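Venon 2323 Height-Adjustable Work Table
Tadeteck Institutional Furniture

Item no. 2323-W
Category: Work Tables / Height-Adjustable
Availability: Made to order

Overview

The Venon 2323 is a rectangular work table intended for schools, public libraries, clinics, training centers and shared offices. It is supplied in one top size and three leg sets, and may be ordered singly or in matched runs. The table replaces the earlier Venon fixed-leg model, which remains supported for spare parts only.

The design was revised following requests from purchasing departments that needed a single table for seated classes, standing work and wheelchair access. The cross rail has been moved toward the rear edge to leave clear knee space along the full front. The leg columns are now set 60 mm in from each corner, and two tables can be pushed end to end without the feet touching.

Top

The top is a dense fiber core faced on both sides with high-pressure laminate. Facing both sides in the same material limits warping in rooms where heating is switched off over vacation periods. Edges are sealed with a 2 mm band and corners are rounded to a small radius. Standard colors are white, light gray, maple and slate. White and light gray have a matte finish that reduces glare from overhead lighting. Maple and slate have a fine texture and are better suited to rooms in which pencils, markers and adhesives are in daily use.

Tops may be replaced without replacing the frame. The fixing pattern will be kept the same for as long as the 2323 is in production.

Frame and legs

The frame is welded steel tube with a powder-coated finish in black or silver. Three leg sets are offered:

Set A – manual adjustment by locking pin, in steps of 60 mm. Recommended for rooms in which the height is changed at the start of a term and then left alone.

Set B – crank adjustment, stepless. The crank handle folds under the top and may be removed by staff.

Set C – electric adjustment with a two-button control. The control can be locked by key. Set C requires a grounded outlet within reach of the supplied power cord.

All sets have leveling feet with 20 mm of travel. Lockable casters are available for Sets A and B. They are not offered with Set C.

Specifications

Top length: 1,600 mm
Top depth: 714 mm
Top thickness: 25 mm
Lowest height, Sets A and B: 660 mm
Lowest height, Set C: 640 mm
Adjustment range, Sets A and B: 300 mm
Adjustment range, Set C: 500 mm
Maximum evenly distributed load: 120 kg
Cable opening: one, 60 mm diameter, with cap (optional, rear left or rear right)

The stated load applies to a table standing on its feet. On casters the limit is 80 kg. The table should not be used as a step or a seat.

Choosing a depth

Customers replacing older classroom furniture sometimes ask for a shallower top. The 714 mm depth was selected after a review of rooms already fitted with Venon furniture. It allows two people to sit face to face with papers in front of each, and it passes through a standard interior doorway when the table is turned on its long side. For narrow rooms and corridors, the Marti wall table should be considered instead. It uses the same top material and edge band, and the colors match.

Accessories

Marti modesty panel – fits all leg sets. Specify black or silver.
Siller cable channel – clips to the rear rail and opens along its length without tools.
Siller under-top drawer – shallow drawer with lock. Reduces knee space by 70 mm.
Linking plates – sold in pairs, for joining tables end to end.
Caster kit – four lockable casters, Sets A and B only.
Replacement feet – sold in fours.

Accessories ordered with a table are fitted before dispatch, with the exception of linking plates. Fitting instructions are packed with any accessory ordered separately.

Surface care

Wipe the top with a soft cloth, warm water and a mild detergent, then dry it. Ink and adhesive residue may be removed with isopropyl alcohol applied to the cloth. Do not use scouring powder, steel wool, wax or furniture polish. Polish leaves a film on the matte finishes that collects dirt and is difficult to remove.

The laminate will tolerate brief contact with warm cups and dishes. Soldering irons, hot plates and glue guns require a heat-resistant mat. Cutting should be carried out on a cutting board or self-healing mat, as knife marks cannot be repaired.
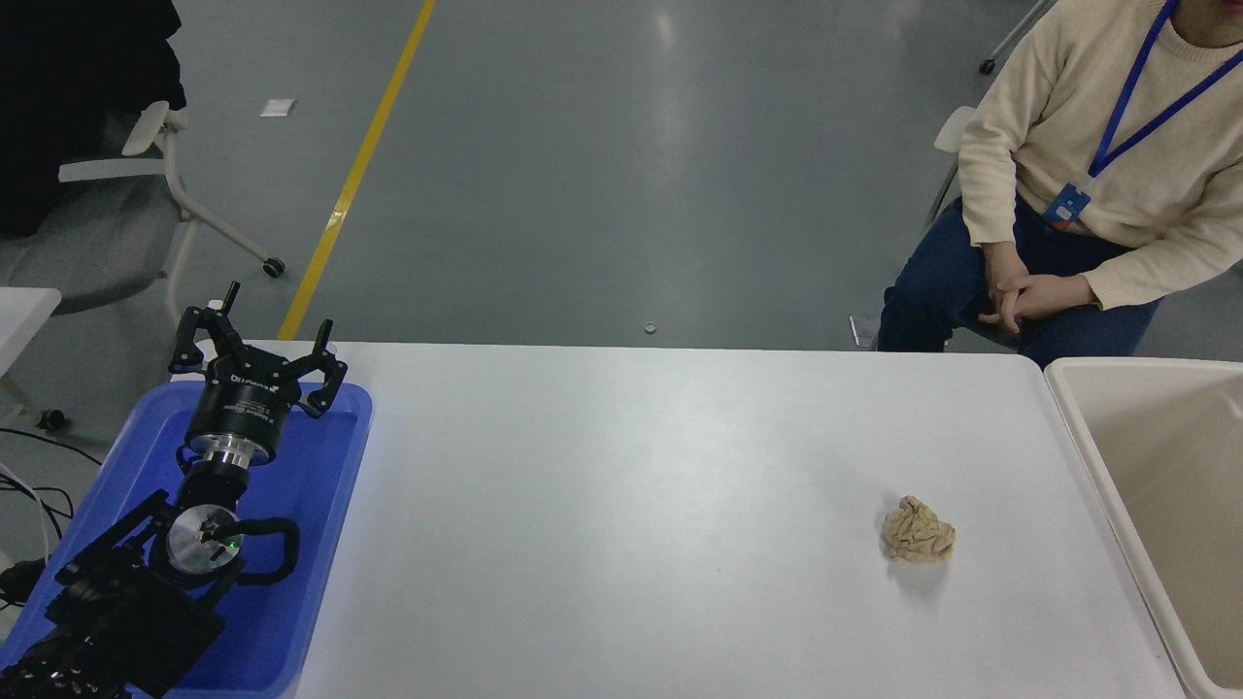 Leg columns need no lubrication. Once a year, check that all frame bolts are tight and that the table stands level. If a Set C table stops unevenly, press and hold the lower button until the top reaches its lowest position and the control beeps twice. This resets both columns.

Delivery and assembly

Tables are delivered flat, in two cartons per table. Assembly takes two people and requires the hex key supplied. On-site assembly may be ordered for any quantity. The customer is responsible for clearing the room beforehand and for confirming elevator access where the room is above ground level.

Orders intended for the start of the school year should reach the sales office before August. Orders received later are scheduled in the usual sequence – no priority can be given by type of institution.

Packaging is cardboard and paper, and will be taken away on request where on-site assembly has been ordered.

Warranty

The frame and Sets A and B are covered for ten years. The top is covered for five years against separation of the laminate or edge band. The motors, control and power supply of Set C are covered for three years. Damage from heat, cutting, standing water or unsuitable cleaning products is excluded, as is any damage resulting from use above the stated load.

Samples and inquiries

Color samples are sent free of charge to institutions, with a limit of four per request. A sample table in white with Set B can be viewed at the Tadeteck showroom by appointment.

Sales and quotations: Omolara Isah
Spare parts and warranty claims: Snežana Berisha

Please quote the item number and, for warranty claims, the serial number printed on the label under the rear rail.

Related products

Marti wall table
Venon storage cabinet, low
Siller stacking chair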